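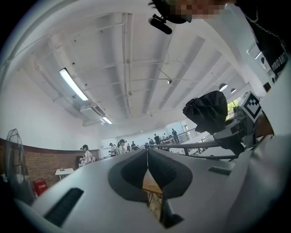 Light gray gripper body with a black fabric-covered pad

Front cloth of a toy theater bows in the middle and drags on the grooves
Posted in Stage and Set Building, 30/03/2019

Rizal Pangaribuan
I am building a tabletop toy theater for a short piece in August. The proscenium opening is 500 mm wide and 260 mm high. There are 5 parallel grooves behind it for the flats, and the front cloth drops in the first one.

The cloth is cotton lawn, painted with acrylic, glued to a wooden batten at the top and a second batten at the bottom. Two lines run up from the top batten, over screw eyes, and off to stage left. Two faults:

1. The cloth bows toward the audience in the middle when it is down. The bow is worse on the painted side.
2. When I raise it, the stage right end lags and the batten binds in its groove. I have to let it down and start over.

The show has three scene changes with the cloth in, so it has to run the same way every time. I operate alone and have one hand free for it. Would a roller be better than a straight lift? There is 60 mm of clear height above the opening, so the cloth cannot fly out flat.

Currently I let it fold behind the header, and the folds have started to crack the paint.

Parkach
Use a roller. With 60 mm above the opening you have no other choice that keeps the paint intact. A cardboard tube is fine at that width if the ends are plugged with wood and run on a nail or a short length of rod. Fix the top edge of the cloth to the tube along its full length, and draw a straight pencil line on the tube first. If the cloth goes on crooked it will walk to one side as it winds.

Put a drum on one end outside the side wall and wind your line on it in the opposite direction to the cloth. Pull the line and the cloth goes up. The bottom batten brings it down, so the batten needs some weight. Steel rod in a sewn hem works. One line, one hand, and both ends rise together.

Take the batten out of the groove completely. It should hang free behind the proscenium.

Sturnton
I had the same binding and rubbed candle wax in the grooves. It worked OK for me but my stage is a lot smaller.

Blackburn
Agree with the roller. It will not fix the bow, which comes from the paint. Acrylic pulls as it dries and you have it on one face only. Brush a thin coat of the same medium, no pigment, on the back with the cloth stretched on a board, and leave it overnight before you take it off. For the next cloth, use dye or thin fabric paint. Full-body acrylic will crack on a small tube no matter what you do.

If you keep the two-line lift for any reason, your lag is uneven line length plus friction at the screw eyes. The far line turns over two eyes and the near line over one. Replace the eyes with small pulleys, tie both lines to a single ring with the batten level, and pull on the ring only.

Rizal Pangaribuan
Thanks. I will make the roller with the drum on stage left and repaint the cloth with dye. The old one gets the back coat as a spare.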